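Version 3 of the Cletport tidying set. If you have an earlier copy, replace the whole folder; the label files don't mix.

# Cletport Tidying Set

Stills and written notes from putting household things away: dishes into cupboards, towels onto shelves, loose items into drawers and boxes. The set is meant for people who work on object naming, storage labels, or plain-language instructions for household jobs.

Maintained by Riaan Mathebula. The notes were edited by Eamon Foley.

## What's in the folder

- `stills/` has more than 600 images, sorted by room and then by session
- `notes/` has one text file per session
- `labels/items.csv` lists item names, one row per item per still
- `labels/places.csv` lists storage places, one row per place per room
- `rooms/` has a short text file for each room, with the storage layout
- `CHANGES.md`

There are 90 sessions in all. They vary a lot in length. A session that covers one cutlery drawer may have two stills, and the long pantry sessions have dozens.

## Rooms

The six rooms are in two apartments, which we call Iltanska and Visser after the names on the mailboxes.

| Code | Apartment | Room | Mostly used for |
|---|---|---|---|
| IL-K | Iltanska | Kitchen | Dishes, dry food, cutlery |
| IL-H | Iltanska | Hall closet | Coats, bags, shoes |
| IL-B | Iltanska | Bathroom | Towels, bottles |
| VI-K | Visser | Kitchen | Pots, lids, jars |
| VI-L | Visser | Living room | Books, cables, board games |
| VI-U | Visser | Utility room | Cleaning supplies, tools |

The Visser kitchen was rearranged in July. Sessions after the change use `VI-K2` in the place labels. The pots moved from the low cupboard to the shelf beside the stove, and the jars took their place. Room text files exist for both layouts.

## How a session is organized

Each session has a starting list and a finishing list. The starting list says what was out on the counter, floor, or table. The finishing list says where each item was supposed to go. When an item ended up somewhere else, the note says so, and the finishing list was left as written.

A typical note looks like this:

> IL-K, drawer to the left of the sink. Forks, spoons, peeler, two rubber bands. Forks and spoons to the tray. Peeler to the back section. Rubber bands to the odds-and-ends box. Peeler didn't fit lengthwise, put in at an angle.

Notes were written the same day. Eamon fixed spelling and made item names match, but left the wording alone otherwise. Some notes are very short. A few in the hall closet sessions are only a list.

## Item names

Names are everyday American English, singular, lowercase. We went with what people in the two apartments would call the thing if they asked for it. That gives some choices you may want to know about:

- `pot` is anything with two handles or a long handle and high sides. Low sides makes it a `pan`.
- `lid` is always its own item, even when it is on the pot.
- `jar` is used for both full and empty. Contents go in the second column, if known.
- `towel` covers bath and hand towels. Kitchen ones are `dish towel`.
- `bag` was used too freely in the first version. Most rows have been split into `tote bag`, `paper bag` and `plastic bag`, but some in IL-H are still plain `bag`.
- `cable` includes chargers. Power strips are separate.

If the person labeling could not tell what an item was, the row says `unsure`. Please don't drop those rows when you count items per room, or the totals won't match the ones in the room files.

## Place names

Places are written from large to small: room, then furniture, then section. For example, `IL-K / upper cupboard / second shelf`. Left and right are as seen when you stand facing the furniture with the doors open.

Drawers are numbered from the top. The utility room has a rolling cart that doesn't stay in one spot, so its shelves are labeled `cart` with no wall given.

## Stills

The stills are JPEG files in color. They were not cropped or sharpened. Viewpoints differ between sessions, and the item labels cover only household things. Parts of equipment have no rows, so a still may have an image file and no entry in `items.csv`. Read the CSV with a left join on the still list if you need every image. 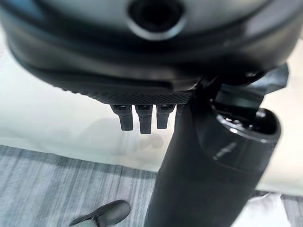

*Sample still. Dark gray housing at the top, with a crosshatched band and small pegs below it.*

Soft focus is marked with `1` in the `soft` column of the still list. Riaan set this by eye, and the early sessions were marked more strictly than the later ones.

## Known problems

- Two sessions in VI-L share the same starting list. The second was copied by mistake and the original is lost.
- Lids in VI-K are sometimes matched to the wrong pot in the notes column.
- The bathroom sessions have far more towels than anything else. Don't use IL-B alone to test item naming.
- `places.csv` has trailing spaces in the furniture column. Trim before matching.
- Food items were named from their packages where possible. Anything that had been moved to a jar got its name from whoever was there.

## Splits

There is no fixed split. We suggest holding out a whole room and not picking stills at random, as stills within a session often show much the same items. VI-U works well for this. Keep `VI-K` and `VI-K2` on the same side.

## Use

Free for research and teaching. Please keep the notes and stills together if you pass the set on. Letters and envelopes were put away before the sessions, but if you find a readable name or address in a still, send Riaan the file name and it will come out in the next version.

Cite as: Mathebula, R. and Foley, E., *Cletport Tidying Set*, version 3.

Last edited September 13, 2020.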